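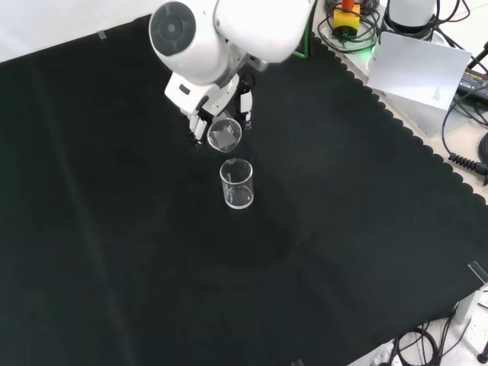 Robots at Work in the Laboratory

A laboratory is a place where people test things. At the Gerkow laboratory, workers test water from rivers, wells and taps. They check 2,000 samples every month.

Many of these tests begin in the same way. Someone picks up a beaker, tips it, and pours a little into another beaker. Doing this all day can make a person's hands and shoulders sore.

In March, the laboratory started using a robot arm named Pluser for part of this work. Pluser can lift and tilt a beaker. It follows a list of steps that people have written for it.

What do the workers do now? They decide which tests are needed, and they study the results. Two of them learned how to write steps for the robot. The training took six weeks. Some workers were worried at first that their jobs would go away. The laboratory held meetings to answer their questions, and everyone kept a job, although several jobs changed.

Robots must be used safely. A red emergency stop button lets a person stop the arm right away.

Indance Learning Pages | Contact us | © 2022 Indance | Back to top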